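Notebook, February, flower bench

Started just after lunch, finished when my wrists gave out. Kai-wen drove the first batch and I took over for the second. We're still on the stem job for Furnival: pick up one stem, bring it across, put it in a vase with flowers already in it, let go without dragging half the bunch out again. Easy for me with my own two hands, much less easy through the leader arms!

What we did

Target for this task is 600 good demos. Today we added 40, which I'm pretty happy with given how fiddly the stems are. Kai-wen has a lovely slow way of closing the gripper, you can hardly tell he's moving. I'm jumpier and it shows in the joint plots (Yvonne has already had a laugh about this, thank you Yvonne).

I tried the hand-guided way first, motors slack, just pushing the arm along. Fine for the big sweeping move, hopeless for the last bit, as my own arm kept getting in front of the vase. Went back to remote control and stayed there. The arm feels heavier near full stretch, so I now bring the elbow in early and come at the vase from the side.

Grip force: 60 on the slider crushes a thin stem every time. Dropped it to 40 and the stem holds but can swing when you stop suddenly. Juraj reckons softer finger pads would fix it. He's probably right, but I don't want to change pads halfway through a dataset, so it goes on the wish list.

Only the right arm does the carrying at this stage. The left one stays open and waits its turn, and we record it anyway so the two-arm version has the same layout. Colour-wise the green stem shows up nicely against the pale wood, and the red flowers are about as easy to spot as anything we've ever put in there. 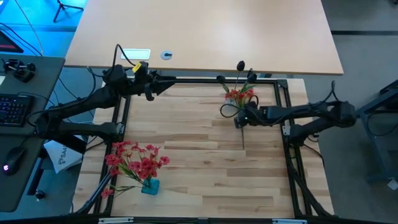
Things to sort out

Cable loop near the right gripper wants tying back. I keep watching it when I should be watching the stem.

Ask Rosario whether the Torard export keeps the gripper values or rounds them off. Two of mine came out looking like stairs.

Beverley wants failed grabs kept in their own folder, labelled, with no trimming. Done for today's lot, the older ones still need doing.

Kai-wen drives first next time, I'll do the resets.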